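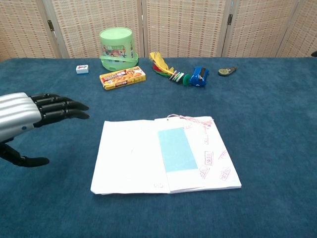

Re: [Flastel] Thumb tendon keeps going slack

From: Frøydis Lindqvist
To: Flastel hand builders list
Date: Thursday, October 15, 2020

Leandro Arrieta wrote:

> I have my second Flastel hand together on the bench in the garage.
> The four fingers open and close fine from the wrist servos. The
> thumb works for a while and then it doesn't come back all the way.
> I ran a loop on it overnight and in the morning the log showed
> 1,541 closes, and the thumb was stopping well short of open. I
> re-tensioned it and got 295 more before it was bad again.
>
> Line is the braided stuff from the parts list, tied off with the
> knot in the build notes. Servo horn is the stock one. I printed the
> spool myself in PLA.
>
> Two questions. Is this the line stretching, or the knot slipping?
> And what is everybody doing for a test surface? Mine is bare
> plywood and the fingertips are getting scuffed.
>
> Leandro

Leandro,

I had the same thing on mine in September and it was neither one. It was the spool.

The hole where the line passes through the spool wall is drawn with a sharp edge. On a machined spool you would break that edge without thinking about it. On a printed one the line saws into the plastic a little on every close, and the slot gets longer toward the hub. Each bit of slot gives you slack. The thumb shows it first because it has the smallest spool and the most side load. Take yours off and look at the hole with a magnifier. If it's a slot and no longer a circle, that's your problem.

What I did:

1. Printed the spool again with the hole opened up by one drill size, then pressed in a short piece of brass tube. I flared both ends a little with a center punch and went over them with fine paper.

2. Moved the tie-off from the spool face to a small screw on the back. The knot in the build notes is fine. I kept it, but I now put two turns around the screw before the knot so the knot carries less of the pull.

3. Pulled the new line by hand before fitting it. Hang a weight on it and leave it for a day. Braid does settle in at first and you may as well get that over with before you set your zero.

4. Set the open position in software last. If you set it first you end up chasing it.

Since then I have 1,817 closes on the thumb with no re-tensioning. That isn't a long test, and I'll keep the counter going. I check by sending all four fingers and the thumb straight and seeing whether the thumb still lies where it should under the others. I do that with the hand held clear of the table so nothing is pushing back on it.

One more thing on your loop test. If you are closing the thumb against nothing, the servo runs to the end of its commanded travel every time and you load the line harder than a real grasp would. I cut my close command back to 60 percent for cycle testing and only use full travel when there is something in the hand. You could be wearing it out faster than you need to.

For the surface, I use a piece of fuzzy blue-green cloth over the table. It's closer to carpet than to a tablecloth. Fingertips can drag on it without getting marked and small things don't skate away when the thumb bumps them. The drawback is that thin things are harder to get a fingertip under, so flat paper is still a job I haven't solved. I keep a stack of papers with a booklet on top in the middle of the table to practice on. So far the best I have is to push the top booklet sideways until an edge lifts and then come in with the thumb. It works maybe one time in four.

For the rest I line up household things along the back edge and bring them forward as I need them. A mahjong tile is good for a pinch. A feathered shuttlecock toy is good for finding out how hard you are squeezing, as long as you grab it by the discs and leave the feathers alone. Snack boxes are useful too, but they crush, so have spares. The green container with the lid is the widest thing I try, and you need the whole hand open for it, thumb included. If your thumb isn't coming back, that is where you'll notice.

Has anyone run the Vondik servos on the thumb channel? Blomqvist has them in stock again and mine is getting noisy. I would want to know if the horn spline matches the stock one before I order.

I can mail you a bushed spool if you don't have brass tube in the garage. Send me your address off list and tell me whether your hand is a left or a right, the two spools are mirrored.

Frøydis

--
Flastel hand builders list
Archives and file area are on the Illport server.
Please trim quoted text when you reply.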